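Wed 31 August

Humidity in the back store, continued. Read the Plareck logger again this morning and I still don't believe it. It says the room never went over 27 percent all summer. My hair says otherwise, and so do the cardboard boxes on the bottom shelf, which have gone soft at the corners.

The Stinine sheet that came with the new desiccant tubs claims one tub will hold a closed room steady until January. No room size given, no starting humidity, no word on how often the door opens. Ours opens all day. I put out 2 tubs last week, one by the door and one at the far wall, and weighed both before and after. The door tub gained 10 grams and the far one gained nothing I could read on our scale. Either the air at the far wall is dry or the tub there isn't doing anything. I can't tell which from one reading, and neither can the sheet. 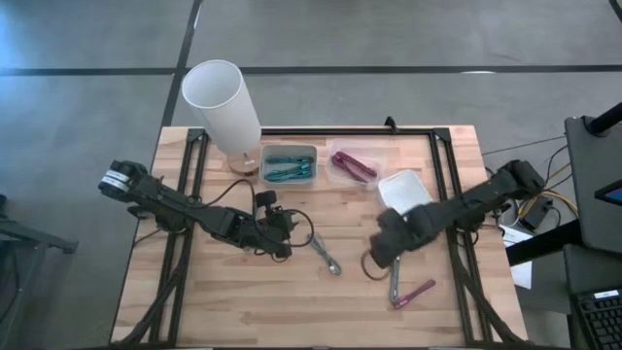
Sepp wrote back under my last entry that the logger was checked against the salt jar when it was bought, and that a reading that low is possible with the old heater running. Fair enough, but when it was bought was a long time ago, and the heater was off in the warm weeks. I would like to see the salt jar test done again before anyone quotes that number in the yearly write-up.

Plan is dull. Damp salt in a jar, logger inside, lid on, leave it overnight. Should settle near 75. If it reads 40 we throw out the summer data, all 909 lines of it, and I stop hearing how dry the room is.

Also tried the Plirnano paper strips. They change color, I will give them that. Three strips from the same pack, same shelf, same hour, three shades of pink – and the chart on the lid has only two. Would not buy again.

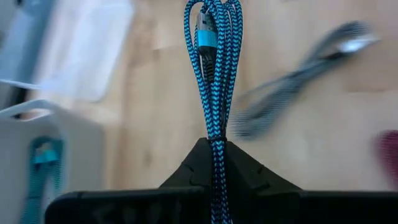
Braided cable, turquoise and black, looped up.

To do: salt jar tonight. Swap the tubs over, door to wall, and weigh again next week. Get the boxes off the bottom shelf whatever the logger says. Find out who keeps propping the door with the broom.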